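Flavden – a tiny roguelike about keeping bees in the dark

Version 4 | Windows, Mac, Linux | Pay what you want

Flavden is a turn-based game I made on my own, mostly before breakfast, and I'm so happy to finally have it on a page with a download button! You play a beekeeper who walks down into an old salt mine with one hive strapped to her back. Every level has a few patches of pale flowers, plenty of things that want the honey, and a shaft going further down. Get the hive to the bottom and you win. (I have won it twice. I made the thing.)

The bees are your weapon, your lamp and your health bar all at once. Send some out to sting a mole and you see less of the tunnel until they come back. Keep them all home and you glow beautifully, but you can't hurt a fly. I went back and forth on this for most of February and I still fiddle with the numbers. A full hive is 200 bees, and losing a few early on is fine.

What you get:
8 levels, shuffled every run
A daily mine, same layout for everyone
261 room pieces, all drawn by hand in a text editor
Mouse or keyboard, with every key rebindable
A plain ASCII mode, if you like your moles as the letter m

The whole thing is small and it runs on pretty much anything. No installer, no account, just unzip it and go. Saves live in the same folder as the game, so you can carry a run from one computer to another by copying a single file over. 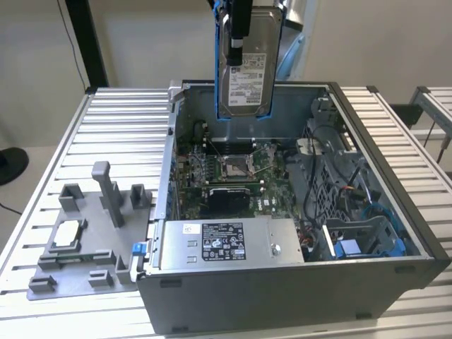
Borghild Ekström wrote that she loved the bees but kept dying on the third level, and wondered if the blind moles could hear her when she was standing still. They can't, but they can hear the hive, and a hungry hive is a loud one! Feed it before you take the stairs. I've added a little hum meter next to the bee count so you can tell how noisy you're being.

Known problems: the daily mine rolls over at midnight on my clock and not on yours, sorry. Rebinding the wait key to Escape locks you out of the menu – delete keys.txt and it comes back. On some Macs the window opens tiny, and dragging a corner sorts it out.

Next up is a second starting character, a candle maker with no bees at all and a lot of wax. She's playable in my copy but she gets stuck in doorways. If you find a bug, leave it in the comments with the seed number from the death screen, and tell me how deep you got.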